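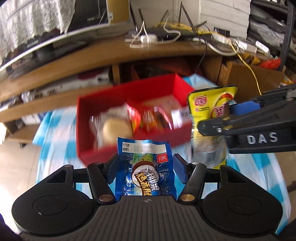 Mixed snack cartons packed by Hosell are sorted by hand at the Rosthorpe depot before they go out to lunchrooms and corner shops. Each item stays in its own sealed wrapper, and the outer carton is only there to keep them together. Date details are printed on the individual packet and not on the carton. On the blue packet they are on the white label strip at the top, and the yellow bag has a translucent lower half, so part of the contents can be checked without opening it.

Which date do I go by?
Go by the expiry date on each packet. Production and expiry dates may be on the same strip, so read both before you discard anything.

Can I mix different items in one carton?
Yes. Pastries and savoury snacks can share a carton if every wrapper is intact. Put soft pastries in last – they crush easily.

How much does a standard carton hold?
The Caruso size holds 420 g net. Do not stack filled cartons more than 2 high.

What temperature should I store them at?
Keep them at or below 22 °C, away from direct sun and anything that gives off heat. Refrigeration is not needed unless the label says so.

The label is not in English. Where do I find the allergens?
Email the Drudunport office with the product name or a clear photo of the label. Imad Abu Hammour looks after the translated ingredient sheets. Do not serve the item until you have the sheet.

Can I return an opened carton?
Yes, if the packets inside are still sealed. Quote form 1218 and list any items you have kept. Torn or punctured packets are not accepted.

Last updated: 2022-08-07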